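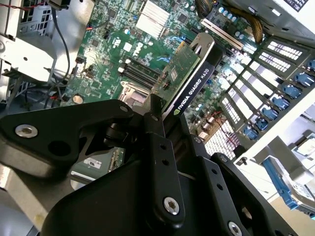
## Swapping the graphics card in an older Dell workstation

Shut the computer down, pull the power cord, and press the power button once to drain what's left. Move the case to a table with good light and lay it on its side with the open side up. Touch bare metal on the chassis before you reach in.

A small card like the Quadro K620 takes its power from the slot, so there are no extra cables to unplug. Larger cards may have one or two. Take those off first.

- Hold the card by its edges and its metal bracket. Keep your fingers off the green board.
- Release the catch at the end of the slot, if there is one, before you lift.
- Pull straight up. If it won't move, check the bracket end again.
- Lay the old card on an antistatic bag or a clean sheet of cardboard.

While the slot is empty, clean out the dust. I use a soft 1-inch paintbrush and a vacuum hose held well back from the board. Do the heatsink fins too.
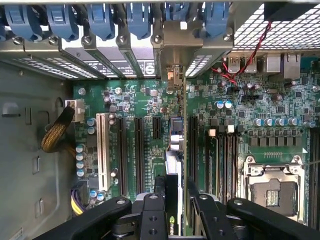 Seating the card is where most people go wrong. They push on the middle of it and stop too soon. Put one thumb near each end and press evenly until it sits level in the slot. The bracket has to line up with its opening in the back wall, under the row of blue latches, with the perforated covers still in place on either side of it. Watch for thin wires such as the red and black pair near the vent, and keep them clear of the card and any fan.

Close the latch, put the side panel back on, and plug the monitor into the new card. Old cards go in a labeled bag with the month on it. Mine says October and sits in drawer 4.

*Glykeria Liapis*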